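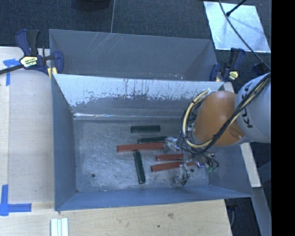 Figure 2. Front bin with six blocks, three dark green and three red, lying on the metal floor.

Journal home > Volume contents > Materials Handling > Full text

Current issue | Archive | For authors | Search

Print this article | E-mail this article

3. Loose packing of long blocks in a shallow bin

3.1 Bins and blocks

All layouts in this section were made in rectangular metal bins of the Trusell pattern. The bins stand one directly behind the other, so that the raised rim of the front bin is the only barrier between the two. The floor is bare metal. It was left in its worn state, with the mottling and scratches that come from use, and no liner or mat was added. A new floor would have given lower friction against the block faces, and the results would then not carry over to the bins found in the Sepúlveda store, where the problem was first noted.

The blocks are long and rectangular, painted dark green or red. Color has no bearing on how a block comes to rest. It was used to keep the written record of each layout short and to make touching blocks easier to tell apart when they lie nearly parallel. Blocks with chipped corners were taken out of the set before the trials, as a chipped corner tends to catch on a scratch and hold the block at an angle it would otherwise slide out of.

3.2 Terms

The long axis of a block is described by its direction in the top view, taking the far rim of the front bin as horizontal. A block is called free if no other block touches either of its long sides. It is called stacked if any part of it rests on another block, and bridged if it touches the floor at one end only. Two blocks are said to be in line contact when their long sides meet along more than half the length of the shorter one, and in point contact when the end of one meets the side of another.

These terms follow the Plunar handling notes with one change. In those notes a block lying against the wall counts as free. We treat wall contact as a separate state, as it limits the sides from which a block can be taken hold of in the same way as a neighbor does.

3.3 Layouts

Each bin load was tipped from a tray held level with the rim. The tray was emptied in one motion, and the blocks were not touched again until the layout had been recorded. We made 100 layouts in this way. Of these, 13 were set aside because a block had come to rest on the rim or had gone over it into the rear bin.

Figure 2 illustrates the mixed type of arrangement that gives the most difficulty in sorting. A single green block lies apart from the others, farthest back on the floor, and would be taken first under any rule. A second green block is close to horizontal. The third is almost vertical in the top view, with its upper end just beneath the longest visible red block. The remaining red blocks lie to the lower right, one horizontal and one rising slightly toward the right. The change of direction within a small part of the floor matters more than the number of blocks. A group that shares one direction can be worked from its outer side inward, whereas a crossing block closes off the gap beside its neighbor.

3.4 Order of removal

Two rules were compared. Under the first, the block with the most open floor along its sides is taken, and the remaining layout is judged again after each removal. Under the second, the order is fixed at the start from the first record and is not revised. The fixed order is quicker to prepare but fails when a block shifts as its neighbor is lifted. Shifts were most common for bridged blocks, which drop flat once the block beneath them is gone and may turn as they do so.

In 10 layouts the two rules gave the same order throughout. All of these had every block flat on the floor and no point contacts. In the rest, the orders parted at the first block in contact with a neighbor of a different direction. The Storkine index, which scores a layout by the total length of line contact, did not separate these cases well. It gives a high score to neat parallel groups that are easy to clear and a low score to crossed groups that are not. A score weighted by the angle between touching blocks is taken up in Section 4.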